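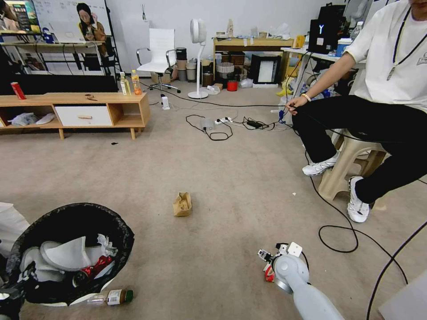 Slides are on the Flonport drive if you want to follow along. I've been asked to talk about whether recycling targets work, and my short reply is that I don't trust most of them. Take an ordinary bin. A plastic bottle with a green cap is lying on the carpet right beside it, and the bin itself has a black liner with white tissue in it. Under the scheme most offices run, which part of that gets counted? The weight of the bags. The bottle counts for nothing until a person puts it somewhere, and then it depends where.

By Wael Lahlou
February, notes for the afternoon session

Print this page | E-mail to a colleague

(Pause. Ask who has a target at work. Expect most hands.)

Start with the Talebi building. They told tenants that 70 per cent of waste was "diverted". I asked Soledad Pereyra what diverted meant and she sent me a very polite paragraph that didn't say. As far as I can tell it means a lorry took it to a different gate. What came out at the other end was never weighed.

Then Plurkisico. Their yearly report gives 2917 kilos recycled across the site, to the kilo. I'd like to meet the scales. Fasil Habte went through the collection slips with me and they are all in round hundreds -- so where did the 17 come from?

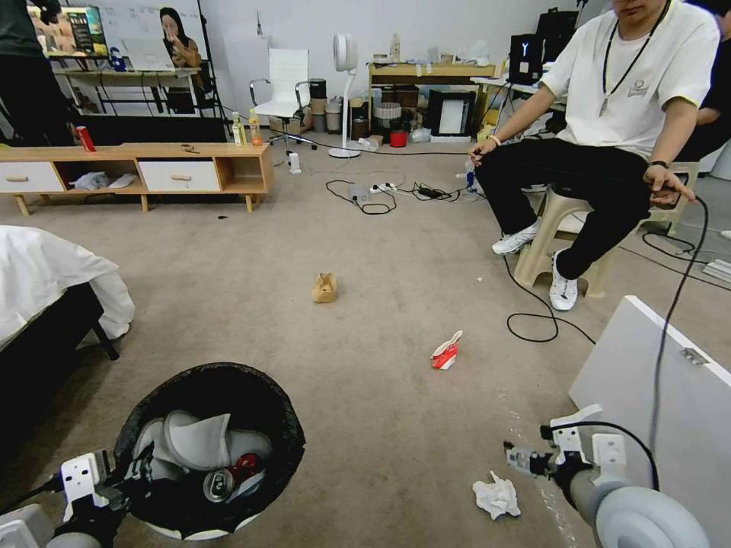 Slide 4: Drinks can in the bin, crumpled cups on the floor. Which column?

(Let them argue for a minute. Don't help.)

Paper cups are my favourite sore point. Many have a thin plastic lining and plenty of sorting lines won't take them. Rolovico bought 400 new bins with a cup slot and put out a press release the same month. I asked where the cups went next. Doaa Bouzid, who ran the contract, said she had asked that too and was still waiting.

What I'd want before I believe a figure: who weighed it, at which gate, and what was thrown out again afterwards. If they claim 100 per cent, ask twice.

Questions. Abdelkrim will say I'm being unfair to the small firms. He may be right -- give him the microphone first.

This site uses cookies. By carrying on you accept them. Sign up for our newsletter.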